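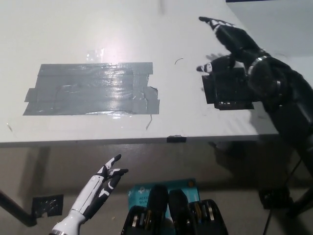

How do I get duct tape residue off a white tabletop?

Start dry. Peel the tape back slowly, folding it flat over itself so you're pulling along the table and never straight up. Then put a few drops of plain cooking oil on a rag, lay the rag on whatever gunk is left, and go have a coffee. After ten minutes most of it rolls up under your thumb. Finish with warm water and dish soap, because the oil leaves its own film and you'll be mad at me if you skip that part.

Search the tape drawer... Go

Why does the tape come off in shreds?

Old tape, mostly. The backing dries out and lets go of the adhesive, so you get a strip of silver in your hand and all the sticky still on the table. Warm it up first with a hair dryer on low, moving the whole time, and try again from a corner. I also get shreds when I'm impatient, and I'm impatient a lot!

My patch is several strips side by side. Where do I start?

With the strip that went down last. You can usually tell by looking at the overlaps: the one on top of its neighbor is the one to lift. If you start from the bottom of the stack you're fighting two or three layers at once (ask me how my craft table lost a chip the size of a lentil).

Can I just leave the tape there?

Sure, if it's covering something you'd rather not look at. I had a patch on my old Kurska desk for years over a burn mark. Two things will bug you eventually, though. The ends lift and collect fuzz, hair, crumbs, every thread in the house. And on a white top the part under the tape stays its original color while everything around it yellows a bit, so the longer you leave it the more of a ghost you get when it finally comes off.

How do I stop the ends from lifting?

Wipe the table with rubbing alcohol before you tape and let it dry all the way. Cut the tape with scissors if you can stand to. I love tearing it by hand, but torn ends are ragged and ragged ends lift. Then rub the whole strip down hard with the back of a spoon, working from the middle out. Rounding the corners helps too, a trick I got from Faisal Shaikh in the comments ages ago and now do to everything, including shelf liner.

What about the bubbles and wrinkles?

Small ones I ignore. For a big bubble, prick it with a pin and press toward the hole. Wrinkles don't come out once they're stuck — you can flatten them a little but the crease stays, so if it really matters, pull that strip and lay a new one. Go slower and keep a bit of tension on the roll.

Is there a tape that won't leave residue?

Gaffer tape is the one I'd reach for. It's cloth, it tears clean, and it usually comes up without much goo even after a few weeks. It costs more, and it doesn't hold as hard. For things that only need to stay put for an afternoon I use painter's tape and don't feel guilty.

Can I use acetone or nail polish remover?

On glass, fine. On a painted or plastic-type surface, please don't, or at least try it on the underside first. Ingegerd Boström wrote in to say she took the shine off her whole kitchen table in one wipe, and I believe her, having done the same to a Mercado tray I really liked.

How do you get little bits of clear tape off? I can never find the edge.

Turn off the ceiling light and hold a flashlight low, nearly flat to the table. The edges pop right out. An old plastic gift card is great for getting under them. Metal scrapers are how scratches happen.

What if the table is still tacky after all that?

Do the oil again! A second round nearly always gets it. If it's still grabbing at your sleeve, try a paste of baking soda and oil, rubbed gently with your fingers, then soap and water. Baking soda is slightly gritty, so keep it away from anything high gloss. I worked over one spot with it in August and there's a dull patch there to this day.

Does tape on the floor come up the same way?

Same idea, but shoes grind dirt into the adhesive, so vacuum first or you'll be rubbing grit into the floor. Soap matters even more down there. An oily floor is no joke in socks.

Related questions
Which side of the shelf liner goes up?
Getting candle wax out of a tablecloth
Cleaning sticky scissors
Butus drawer organizers, one year later
Do white tables ever stay white?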